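Flaller Textile Reuse Pilot
Progress report to the Rana Fund, second reporting period

Status

Work under the grant is on schedule in two of the four work packages. Collection and sorting have reached their planned volumes. Fibre identification is running one month behind, and the resale trial has not started. It is now due to open in September.

Collection

The three collection points took in 632 kg of clothing and household textiles in the period, against a target of 598 kg. Of this, 544 kg passed the first sort. The remainder was rejected for mould, oil or paint and went to the council's waste contractor. Rejection was highest at the Zornasia Road site, where the bank has no roof. A cover has been priced and can be met from the existing equipment line.

Sorting

Items are sorted by construction first (woven, knitted, non-woven) and then by fibre. Plain dark knits and fleeces remain the slowest group to process. Care labels are often missing, and polyester, acrylic and blended goods are hard to tell apart by hand. Bench time per item for this group is more than double that for woven cotton. 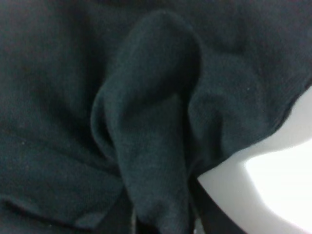

Samran Thammasiri replied to the draft of this section that bench time was the wrong measure, and that the fund would want to see cost per kilogram of correctly graded output, with re-sorted items charged twice. We accept the point. The figure will be given on that basis from the next report onwards, and the present period will be recalculated so that the two can be compared.

Fibre identification

The Hilulex handheld reader was delivered five weeks late. Calibration against known samples is complete for cotton, wool and polyester. Dark dyes absorb much of the signal, and readings on black and charcoal goods are not yet repeatable. The supplier has proposed a longer exposure setting – this will be tested on a batch of 12 reference swatches before any change is made to the sorting procedure.

Staffing

One sorter left during the period and the post has been filled. Two staff have completed manual handling training.

Budget

Spending is below forecast, mainly through the late delivery of the reader. We ask for permission to carry the underspend on equipment into the next period. No transfer between budget lines is requested.

Risks

Storage at Flaller is close to full. If the resale trial slips again, graded stock will have to be moved off site, at a cost not included in the current budget. Quotations are being obtained.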